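3.2 Collecting the demonstrations

The tub task sounds like something you would give a toddler, and we chose it for that reason. Two arms come in from opposite sides, take hold of a plastic tub by its walls, lift it, and put it down where it is wanted. A person does this without breaking off a conversation. Our operators, who are persons, needed most of March to do it by remote control without saying anything we would have to cut from the audio track.

Each demonstration was given in one of two ways. In hand guiding, the operator stands between the arms and moves them directly, with the motors set to carry only their own weight. In remote control, the operator sits at the Droltari desk and moves a pair of small leader arms, which the large ones copy. Hand guiding gives honest forces and terrible posture. Remote control gives the reverse. Prior work tends to pick one and praise it; we kept both, mainly to see which set of complaints would be louder.
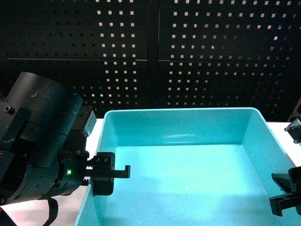
Majimbun Group for Robot Teaching, Department of Mechanical Engineering

The operators were Suryani Saragih and Rigoberto Rosales, who had used the desk before, and Izzati Kusuma and Trevor Inskip, who had not. All four were told to approach the tub however they liked. We had assumed that this would produce variety. It produced two schools of thought. The first lowers a finger inside the wall and closes outward-in, slowly, as if the tub might object. The second hovers over the rim, waits, and then commits all at once. A policy trained on both schools at the same time learned to hover, lower itself halfway, and hover again, a habit which Pramila Dixit, who labeled the recordings, filed under "committee behavior."

We therefore marked each demonstration by approach as well as by operator. The marks were added by hand after the session. An automatic method based on finger height was tried first and agreed with the human labels slightly less often than a coin would have.

3.3 Where the approach begins

A more stubborn problem was deciding when a demonstration starts. The recording software, Gesance, begins writing as soon as the operator presses the pedal. Operators press the pedal and then think. The early part of a typical recording is a fine record of two grippers waiting near a container while somebody at the desk adjusts a chair. Left in, these stretches teach the policy that the right response to an empty tray is patience.
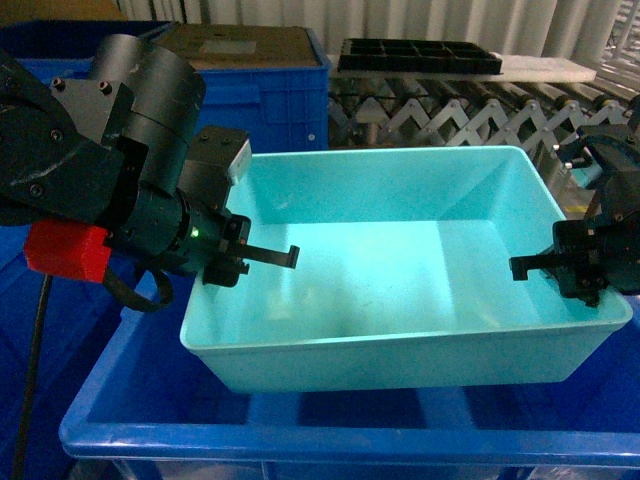 Figure 4. Fingers of both grippers over opposite ends of the turquoise tray, which sits inside a larger blue crate.

The nested arrangement made this worse. With a tray inside a crate there are two rims within reach, and the useful one is the inner one. Novices slowed down noticeably at this point, and some of that slowness is real information: it is where care is needed. Trimming every pause would have thrown it away with the chair adjustments. Our rule in the end was to cut any stillness before the first deliberate movement of either arm and to keep all stillness after it. The rule is crude. It is also easy to apply at five in the afternoon, a property we came to value.

After trimming we kept 542 demonstrations out of 705. Most of the rejected ones were stopped by the operator, usually with one arm gripping and the other still making up its mind. A further 33 of the kept demonstrations were set aside for testing and never shown to the policy during training, although one of them was shown to visitors on several occasions because it looked so good.

3.4 Two hands, one operator

Remote control of two arms asks the operator to watch two contacts at once, and people do not do this. They look at one finger, then the other, and trust the first to stay where they left it. The gaze notes kept by Dixit show the same order again and again: left side first, right side second, then a quick look back at the left in a spirit of mild suspicion.
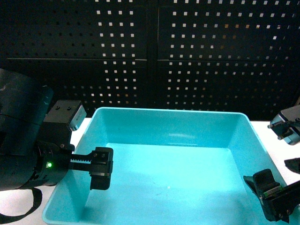 Figure 5. The left finger block hangs over the inside of the bin; the right finger assembly overlaps the rim.

The poses recorded at the start of closing reflect this. They are rarely symmetrical, and our first instinct was to tidy them by mirroring one arm onto the other. The tidied data looked splendid on a plot. The policy trained on it pushed the bin sideways across the table, both hands arriving together with great confidence in slightly the wrong place. With the original lopsided data the first finger made contact, the bin settled against it, and the second finger came in to meet it. The operators had been doing this all along and, when asked, denied it.

We now leave the timing between the arms exactly as demonstrated. The only correction applied is for delay at the Droltari desk, up to 2 control steps, which is subtracted equally from both sides. Hand-guided demonstrations need no such correction. They do contain the operator's elbows, which appear in a good share of the head camera recordings and were masked with the Prarnar tool before training. Section 4 compares the two kinds of demonstration with the elbows removed.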